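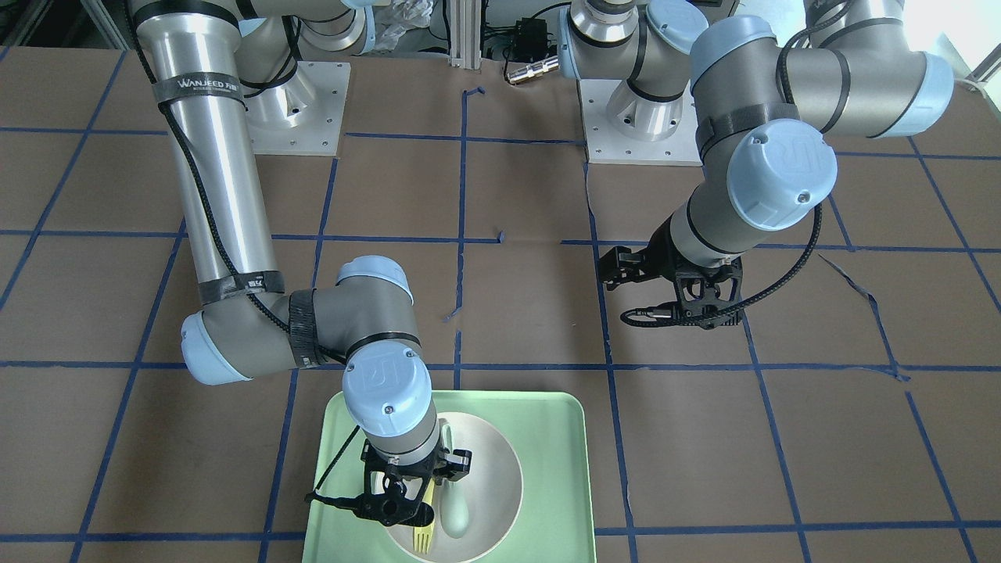 Products > Workplace Automation > Canteen and Tableware

The Vosside Tray Station is a two-arm work cell for staff canteens, hospital kitchens and schools. It handles the small pieces on returned trays: forks, spoons, bowls and plates. It is made for kitchens where people still do this by hand, often standing at the same place during the whole lunch service.

We started to develop the station together with Weka, a catering company that runs a canteen serving 2,000 lunches on a normal working day. The kitchen did not ask us for a faster line. They asked for help with the tray return, where staff changed often and where sore wrists were a common complaint.

What the station does

The two arms share one table. A tray is placed at the front, and the arms pick up the cutlery and the dishes one by one. A fork can lie in a bowl, next to a plate, or across the edge of the tray, and the station must manage each of these cases. Light plastic cutlery is the hardest, so we practice with it a lot. 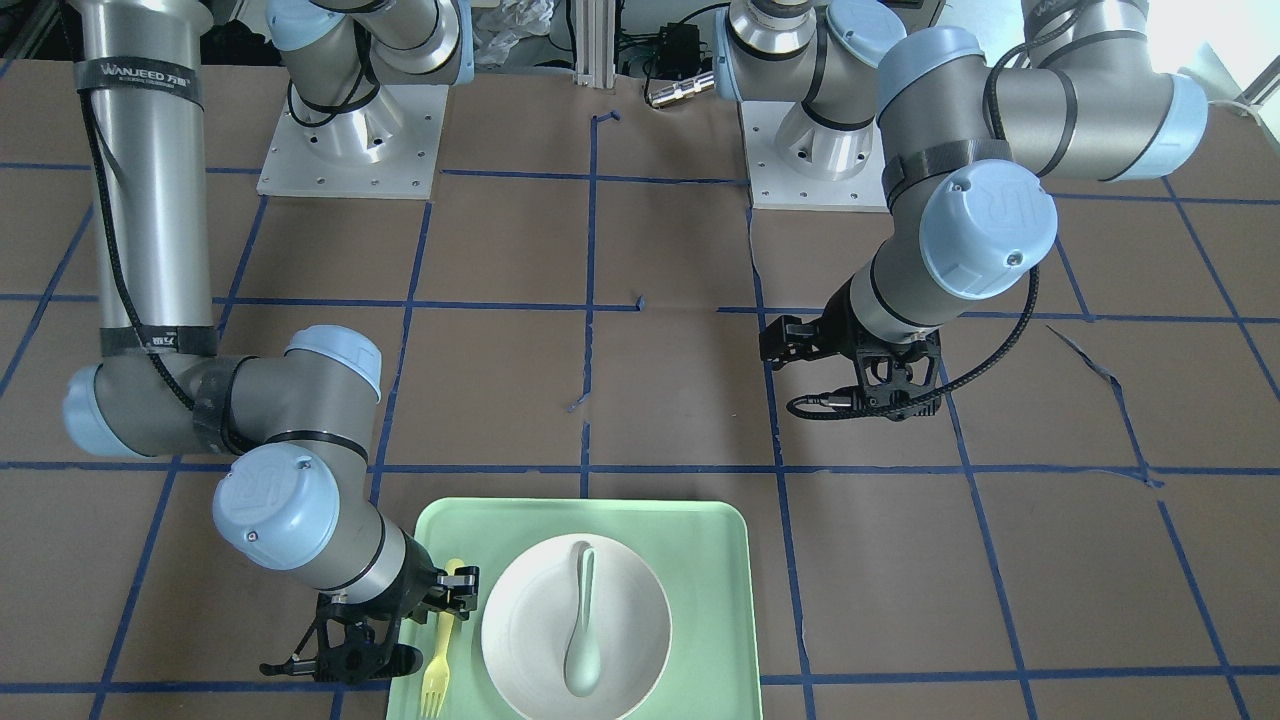 For each new type of tray or cutlery we do a setup period at our workshop before delivery. You send us a set of what you use, and we teach the arms on it. In the Weka project we recorded 882 practice trays for the first set and 362 more when the canteen changed its spoons in June. You should plan for this if you buy new tableware often.

What changes for your staff

One person is still needed at the tray return. This person brings the trays, takes away what the station can not recognize, and decides when to stop it. The work is lighter for the hands, but it asks for more attention, and some people do not like this in the beginning. We recommend that you let two or three colleagues share the role and change places after each hour.

At Weka, the employees from the tray return moved partly to the salad counter and partly to the new role. Hours were not reduced. We can not promise the same for every workplace – this is the decision of the employer – but we ask every customer to talk with the staff before the order is signed, and we are glad to join this meeting.

Training takes 2 days and is held in your kitchen. The first day is without trays: start, stop, cleaning of the grippers, safe distance. The second day is during a real service.

Options

Doronen software package: daily report of trays handled and pieces set aside, in plain language.

Tôn cutlery bins: deep bins for forks and spoons, dishwasher safe, sold in pairs.

The station is delivered with both arms, grippers, control unit and table. Floor fixing is done by our technician. Please write to us with your tray size and the number of lunches per day, and we will send you an offer.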